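Truner Moves Pipette Tip Handling to Robotic Arms at Lavthorpe Site

LAVTHORPE, August – Truner, a contract testing laboratory, has begun using robotic arms for tip loading and rack transfer at its Lavthorpe site. The system was integrated by Athumani and runs on Alum, the scheduling software already in use at the laboratory.

Technicians at Lavthorpe previously moved over 1000 tips per shift by hand. Under the new arrangement, staff prepare task lists at the start of the shift, check calibration and review any transfer the software has flagged. Manual loading remains in place for urgent samples.

"Repetitive wrist movement was the most common complaint in our internal survey," said Manolis Stamatopoulos, laboratory operations manager at Truner. "The technicians on this line now spend that time on sample review and method checks."

No positions have been removed. Each of the 70 employees at the site will complete a training module of 3 hours covering safe approach, stop procedures and fault recovery. Two technicians have moved into full-time cell supervision. 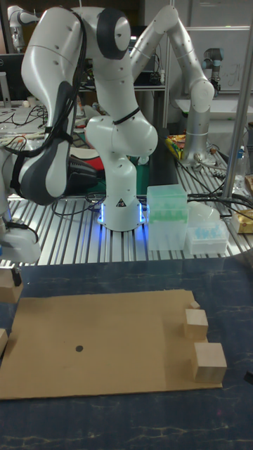
New routines are tested at reduced speed before release to the shift schedule. Tín Dương, integration lead at Athumani, said grip settings are adjusted with the technicians who did the task manually, and that their changes are logged in Alum under version control.

Truner will review error rates and staff workload after two quarters of operation.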